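Gulter Uhrendaten – README

Stand: Nov 16, 2020
Gepflegt von: Temitope Jibrin, Suleiman Olatunji (Gangwerte)

Worum geht es

Datensammlung zu Armbanduhren kleiner Hersteller, Schwerpunkt Taucheruhren und Fliegeruhren. Entstanden aus einer Tabelle, die Temitope für sich selbst geführt hat, irgendwann wurde die zu groß und zu unübersichtlich. Jetzt als CSV, eine Zeile pro Referenz. Keine Preisdatenbank im engeren Sinn, kein Kaufratgeber. Wer wissen will was eine Uhr heute gebraucht kostet, ist hier falsch.

Inhalt

uhren.csv – Haupttabelle, 3000 Zeilen
gangwerte.csv – Messungen von Suleiman, nur Uhren die wir selber in der Hand hatten
baender.csv – Bandanstoß, Material, Schließe
quellen.csv – woher welche Angabe stammt
alt/ – frühere Fassungen, nicht mehr verwenden

Trennzeichen Semikolon, Dezimalkomma, UTF-8 ohne BOM. Excel macht aus Referenznummern gern ein Datum, also bitte über Daten importieren und Spalte ref auf Text stellen. Ist uns zweimal passiert, hat jedes mal einen Abend gekostet.

Felder in uhren.csv

id – fortlaufend, wird nie neu vergeben
marke – Schreibweise wie auf dem Zifferblatt, nicht wie im Handelsregister
modell – Freitext
ref – Referenznummer, falls es eine gibt, sonst leer
durchmesser – mm, ohne Krone
hoehe – mm, mit Glas
horn – von Horn zu Horn, mm
glas – saphir, mineral, plexi, unbekannt
werk – Kaliber laut Hersteller
aufzug – hand, auto, quarz
wd – Wasserdichtigkeit in bar, nicht in Metern
luenette – keine, fest, einseitig, beidseitig, innen
leucht – Leuchtmasse, siehe unten
auflage – Stückzahl wenn limitiert
listenpreis – Euro, zum Verkaufsstart, inkl. Steuer
anmerkung – alles was sonst nirgends passt

Zu durchmesser: Hersteller messen unterschiedlich. Manche mit Lünette, manche ohne, bei Kissengehäusen wird es ganz wild. Wir nehmen die größte Breite ohne Krone und ohne Kronenschutz. Weicht die Herstellerangabe ab, steht die in anmerkung. Bei nicht selbst gemessenen Uhren bleibt die Herstellerangabe stehen, Spalte quelle dann = H.

Zu leucht: Kürzel wie vom Hersteller angegeben. Steht nur "Leuchtmasse" im Datenblatt, dann x. Nicht raten nach Farbe.

Zu wd: leere Zelle heißt keine Angabe, 0 heißt ausdrücklich nicht wasserdicht. Bitte nicht verwechseln, in der vorigen Fassung war das gemischt.
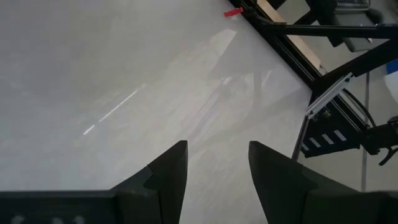 Die Gangwerte hat Suleiman alle mit derselben Zeitwaage aufgenommen, Vollaufzug, dann nach 24 Stunden nochmal. Lagen: Zifferblatt oben, Zifferblatt unten, Krone links, Krone unten. Die anderen Lagen fehlen, war uns zu viel Arbeit. Spalten sind rate (s/Tag), ampl (Grad) und abfall (ms). Für Maße gilt: Uhr erst wischen, dann auf eine freie Fläche legen, am besten so eine glatte, hellgraue Tischplatte wie auf dem Foto, Höhe mit Tiefenmaß oder Messschieber von da aus. Auf Filz oder Leder gemessene Höhen werden nicht übernommen, die sind durchweg zu klein. Bei gewölbten Böden bitte dazuschreiben, ob die Uhr gekippelt hat.

Marken die Ärger machen

Stodska: zwei Serien unter derselben Referenz. Die erste hat Mineralglas und ein anderes Band, die zweite Saphir. Von außen am Gehäuse nicht zu unterscheiden ausser an der Krone (erste Serie glatt, zweite mit Logo). Bei uns als zwei Zeilen geführt, Zusatz /a und /b. Im Datenblatt auf der Website steht nur noch die zweite.

Fostard: Listenpreise wurden anfangs ohne Steuer veröffentlicht. Umgerechnet haben wir nur da, wo ein Kaufbeleg vorlag. Der Rest ist mit "netto?" markiert. Ausserdem heißen dort 9 Modelle schlicht "Diver", unterschieden nach Zifferblattfarbe. Bitte immer die ref mit angeben, sonst kann man die Meldung nicht zuordnen.

Mohammed: kleine Werkstatt, baut auf Bestellung, Werke teils aus Altbestand. Kaliber kann innerhalb einer Serie wechseln. Feld werk deshalb "div." und in anmerkung das, was im jeweiligen Stück drin war. 17 Stück erfasst, keine zwei gleich. Ob die überhaupt in die Haupttabelle gehören ist zwischen uns strittig, vorerst bleiben sie drin.

Bekannte Fehler

- horn fehlt bei fast allen älteren Einträgen
- einige Bronzegehäuse stehen noch als "Messing", wird nachgezogen
- luenette: bei GMT-Modellen nicht sauber, teils beidseitig, teils leer
- doppelte Einträge wo eine Marke sich umbenannt hat
- baender.csv: Anstoß bei Uhren mit festen Stegen gerundet, auf den halben Millimeter
- gangwerte.csv enthält bei Quarzuhren leere Amplituden, das ist richtig so und muss nicht gemeldet werden

Was nicht drin ist

Smartwatches. Taschenuhren. Umbauten aus Teilesätzen, auch wenn ein Name draufsteht. Grosse Konzernmarken, dafür gibt es genug andere Listen. Crowdfunding-Modelle erst ab Auslieferung, vorher ändert sich zu viel. Angekündigte Uhren ohne Datenblatt liegen bei Temitope in einer eigenen Liste, die wird nicht veröffentlicht.

Änderungen

Diese Fassung: wd auf bar umgestellt, Stodska aufgeteilt, Leuchtmassen vereinheitlicht, 10 Dubletten raus. IDs der Dubletten bleiben gesperrt.
Fassung vom März: Gangwerte erstmals als eigene Datei, vorher hingen die hinten an der Haupttabelle dran. Wer noch Skripte hat, die Spalte 20 aufwärts lesen: geht nicht mehr.

Mitmachen

Korrekturen als einzelne Zeile mit id, Feld, alter Wert, neuer Wert, Quelle. Keine kompletten Dateien zurückschicken, das lässt sich nicht vernünftig zusammenführen. Quelle kann Datenblatt, Kaufbeleg, eigene Messung sein. Forenbeitrag reicht nicht, ausser da ist ein Foto vom Messschieber dabei, auf dem man den Wert lesen kann. Neue Marken bitte erst anfragen.

Bei Gangwerten: Gerät, eingestellter Hebungswinkel und Zeitpunkt nach Aufzug mitschicken. Falscher Hebungswinkel macht die Amplitude unbrauchbar, die Rate kann man dann trotzdem nehmen.

Antworten dauern. Wir machen das abends.

Nutzung

Frei für privat und redaktionell, bitte "Gulter Uhrendaten" als Quelle nennen. Händler die die Tabelle in ihren Shop einbauen wollen, vorher schreiben. Keine Gewähr auf irgendwas, vor allem nicht auf wd. Vor dem Tauchen die Uhr abdrücken lassen, egal was in der Tabelle steht.

Offen

- Spalte für Gewicht? mit oder ohne Band, da sind wir uns nicht einig
- Fostard Preise klären, Anfrage läuft
- Einheit für Magnetfeldschutz, A/m oder Gauss
- alt/ mal aufräumen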